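Girholm home robot simulation pack: worth it for a small budget?
Posted 1 October 2020

I spent most of last winter arguing with myself over whether to put our little automation budget into a real arm straight away or get some simulated time in first. I went with the Girholm pack, mostly because the starter license was $635 for the year and the arm I wanted from Roussel costs a whole lot more than that. I've had it for seven months now, so I've got opinions!

What you get is a set of furnished rooms, a robot with an arm and gripper, and a pile of household objects to practice on. The bedroom is the one I keep going back to. There's a bed, a desk with small stuff on it, a chair to get stuck behind — all the things that make a real home annoying to plan for. 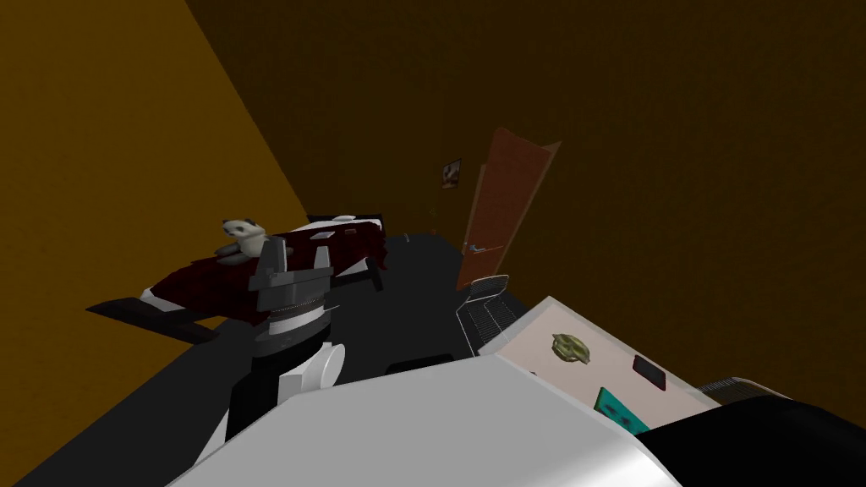
The bedroom, with the gripper up by the bed and the panda on the blanket.

For planning, this is where the money went furthest. I had a mobile base from Grakham on my wish list and was fretting over reach, and a few evenings of moving between bed and desk got me to a much better shopping list. I dropped two add-ons I'd been sure we needed.

The objects are a mixed bag (in a good way, mostly). Some are plain, and some have awkward shapes that really make you think about which fingers to order. Look at the handle on this one, with all those turned rings, and then a big curved mesh head on the end of it. Where would you grab it?

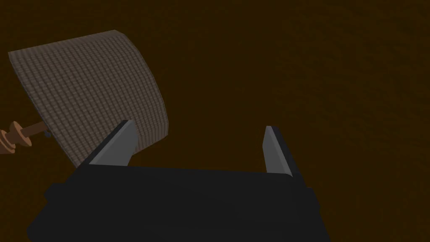
Fingers wide open near the mesh utensil, nothing gripped yet.

Now the gripes. Setup took me three tries, and the manual skips over the part about graphics cards, so put some money aside for one if your computer is old. The Gellow add-on for extra grippers is billed separately and renews in November whether you remember it or not. I'd also love a cheaper plan for people who only log in on weekends.

I'm giving it 8 out of 10. If you're still at the spreadsheet stage, get the one-year license and leave the Gellow add-on until you know which gripper you're leaning toward.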